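Cutting Boards: Oil Them Before the Heat Goes On

Most of the boards that come to the Daldale repair bench in winter have the same problem. The furnace runs all day, the kitchen air dries out, and a board that was flat in September starts to cup or opens a crack along a glue line. Wondimu Abdella has been taking in boards on the second Saturday of the month, and he asked us to run a few notes on care so that fewer of them reach him in pieces.

Wash a board by hand with hot water and dish soap, both faces, even if you only used one. Wetting one face and leaving the other dry makes the board bend. Towel it off and stand it on its edge until it is dry all the way through. Do not lay it on the counter or lean it against the back of the stove. The dishwasher is the most common cause of the split boards on Wondimu's shelf, and soaking in the sink comes next.

For oil, use food-grade mineral oil from the drugstore. Olive oil and other cooking oils go rancid and leave a sour smell that is hard to get out. Warm the bottle in a bowl of hot water, pour a little on the board, and rub it over the faces, the edges and the ends. The ends take the most. Leave it overnight and wipe off what has not soaked in. A new board needs this once a week for the first month. After that, once a month is enough for a board in daily use, and more often while the heat is on. 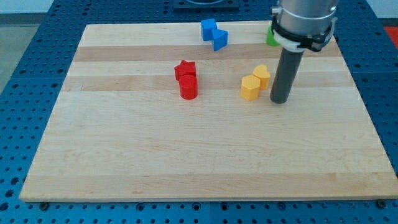 Smells are a separate matter. Scatter coarse salt over the surface, scrub it in with half a lemon, wait 12 minutes, then rinse and dry. Onion usually comes out the first time. Garlic may need a second round. Do not use bleach straight from the bottle.

Knife marks can be sanded out. Start with 80 grit if the cuts are deep, or 120 if they are not, and finish with 220. Sand along the grain. Wipe the board with a damp cloth between the last two passes to raise the fibers, let it dry, and sand again. Oil it the same day. If the board rocks on a flat counter after that, bring it in. A slight cup can be planed out, but a thin board may not have enough wood left to be worth the work.

Cracks are best brought in early. A short one at the end of a glue line can be glued and clamped. Once it runs more than halfway, the board has to be sawn apart and rejoined, and it will come back a little narrower.

Tsehay Jemal has mineral oil and sandpaper at the front desk, at cost. Please put your name on the underside of any board you leave, on masking tape, and let the board dry for two days before you drop it off. Murray MacLeod is still looking for the owner of a round one with a rope handle that was left in September.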